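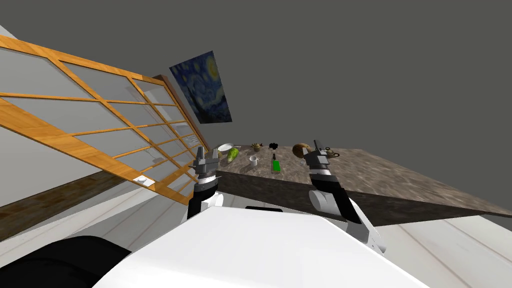 Figure 1. Start state for the tabletop exercise, rendered in the Saslow simulator. The camera is tilted with respect to the room.

Lecture 3: Frames, or Where Is the Pear?
Notes by Rosaire Nguyen. Lab section: Erick Mrema.
Posted 4th January. Corrections welcome, complaints to Erick.

3.1 What you are handed

Last time we treated the planner as a box that takes a goal and gives back a path. Today we look at what you have to feed it, and why most of you will feed it garbage at least once this term. I did it for most of a March and blamed the planner the whole time.

The exercise has two arms, two parallel grippers and eight small objects on a marble-topped table. The camera pose comes with the scene file. Read it. Your eyes will straighten out the horizon in Figure 1 without being asked, and your code will not.

3.2 Four frames

World: fixed to the room, z up. Gravity lives here.
Base: fixed to the robot body.
Camera: z points out of the lens. In this course y points down the image, as in most vision code.
Gripper: one for each arm, origin between the fingertips.

We write T_A_B for the transform that takes a point in frame B and gives you the same point in frame A. To chain them, the inner letters must match:

T_base_pear = T_base_world * T_world_camera * T_camera_pear

If the letters don't match, stop typing. Last year's class turned in 140 solutions, and 60 of them had an inverse on the wrong side. Several came with a paragraph on why the simulator was broken.

3.3 "Up" is not up

A popular shortcut is to find the object in the image, then approach it from the top of the image. With a level camera this works well enough to be dangerous. With ours, the approach direction leans over by whatever the camera roll is, and a gripper coming in for the mug may sweep through its neighbors first.

Take the approach direction in the world frame, as minus z, and rotate it into the base frame. It is a direction, so use the rotation part only. Adding the translation to a direction gives you a vector that points confidently at nothing.

3.4 Picking an arm

The Redside planner will let you ask for either arm. Students like to choose by which gripper looks nearer in the picture. One gripper overlaps the back of the tabletop in the figure, near the bread loaf, but an overlap in pixels says nothing about the gap in meters. Use the depth channel, or ask the scene for the poses.

A decent first rule is to try inverse kinematics for both arms, throw out the solutions that collide, and keep the one with the shorter joint path. Remember that each arm is an obstacle to the other. The default collision check in Redside ignores the idle arm unless you pass it in. I have no explanation to offer for this.

3.5 Budget

You get 3,000 planner samples per query. My reference solution for the pear used 1,490, on a good seed. If you run out, look at your goal pose before you ask for more samples — a goal inside the table can't be reached with any number of them.

3.6 For lab

1. Print the pear's position in all four frame types, using both grippers. Check by hand that going around the loop gets you back where you started.
2. Plan a top-down approach to the bowl. Explain in two sentences why the bowl's center is a poor place to close the fingers.
3. Set the camera roll to zero and run both again. The plans should come out the same for the same seed. If they don't, something in your code is still living in the camera frame.

Erick wants plots with labeled axes. "x" is a label only if you say whose x.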